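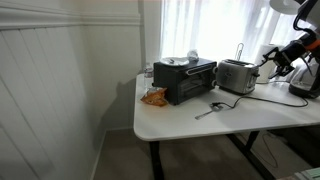 TENDEMIA, November

The snack table at the Lemaire House is up and running, and people are already lining up for toast!

If you haven't been over to the house on Prutard Street lately, go take a look at the front room. For as long as most of us have been coming to Thursday open house, anybody who wanted something warm to eat had to walk down the back hall to the big kitchen, wait for a burner, and carry a plate all the way back again without dropping crumbs on the stairs. Now there's a white table under the window with a toaster oven, a two-slot toaster and a roll of paper towels, and you can make yourself a snack and still hear what everybody is talking about.

It's a small thing, and it has changed the whole evening. People used to drift off to the kitchen by ones and twos and stay there. The card players would lose a partner in the middle of a hand. The quilting group once finished an entire border before the tea came back. Last Thursday the whole crowd stayed in one room from start to finish, and the smell of cinnamon toast got as far as the porch.

The black toaster oven is the star so far. It has a glass door with a silver handle and its knobs are on the right, so you don't have to reach around behind anything to set it. We have had English muffin pizzas, cheese on rye, leftover cornbread split and buttered, and a pan of nachos that was gone before the second half of the crowd got through the door. One of our regulars has promised baked apples as soon as she works out which of her dishes will fit inside. Bring a small pan if you have one you like. A full-size cookie sheet won't go in, and we have now tried three different ones to make sure.

The toaster has its own fans. It's the stainless steel kind with a black lever, the sort you already know how to use, and it's hard to beat for plain bread and bagels. Somebody brought raisin bread the first night and somebody else brought a jar of plum butter, which was good luck for all of us.

The spot by the window was picked after a good deal of discussion, some of it pretty lively. One group wanted the table against the inside wall, closer to the bookcase. The window won because of the light. Those sheer white curtains let in so much daylight that you don't need a lamp to see what you are doing in the afternoon, and the white tabletop makes that corner of the room look twice as big. The rounded corners are nice too, as anybody who has ever caught a hip on the old card table can tell you.
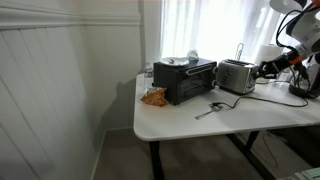 The table cost us $85 at the Telusgate church sale, legs and all, and it fit in the back of a station wagon with the seats down. The rest of the money came from the fall soup supper, which brought in $2,139 this year, our best ever. Most of that is going to the porch roof, as voted. The snack table was the fun part of the list, and it was nice to have one item we could carry home the same afternoon.

A few house rules have been worked out over the first evenings. Please turn the oven knobs all the way off when you're done, and pull the plug before you leave the room for the night. Crumb trays get emptied at closing. Cords stay up on the table and away from people's feet. Plates and forks go back to the kitchen with whoever used them, and so do wrappers and empty chip bags, which belong in the can under the kitchen sink. Water bottles are welcome, just put your name on yours so it doesn't get poured out.

The carpet in the front room is beige, and it's staying beige. If something drips, blot it right away with a paper towel and tell whoever has the keys that night. Tomato sauce is allowed for now. Grape juice was discussed and didn't make it.

Another question that keeps coming up is whether both appliances can run together. Please don't! The front room is on an older circuit and the toaster oven alone takes a good share of it. Make your toast, let the next person start their melt, and everybody gets fed. On a busy evening the wait has been short, and it's where a lot of the best conversation happens anyway.

There's still room on the tabletop in front of the appliances, and suggestions for it have been pouring in. So far we've heard requests for a bread box, a cutting board, a butter dish with a lid, a spice rack, a waffle iron (two people asked for that one, separately) and a basket for napkins. A cutting board seems like the most useful of the bunch. If you have an extra one at home in decent shape, drop it off any open house evening. Small plates would be a big help too. We have plenty of dinner plates in the kitchen cupboards, but they hang over the edge of everything.

The children's story hour has asked to use the table as well, and the answer is yes, with a grown-up working the oven. They're planning a toast morning with cookie cutters, honey and sliced bananas, and the sign-up sheet is already on the hall door. Story hour families should park on the Telusgate side that day so the delivery truck can get in.

Those of you who are new to Tendemia may not know that the front room was closed off entirely for years. The wainscoting was painted over in a dark green and the window had a bookshelf pushed in front of it. When the white paint went on and the curtains went up, it turned into the room everybody wants to sit in, and having something to eat in there feels like the last piece of it. It's wonderful to walk in from the cold and see people standing by the window with a plate in their hand.

Open house runs every Thursday evening, and the doors open at 6. Next on the calendar is a grilled cheese night. Bread and butter will be provided. Bring whatever cheese you think the rest of us ought to try, sliced ahead of time if you can, and a jar of pickles if you've got some put up from summer. The house number is 203, with the blue mailbox out front, and the side door is the one without steps.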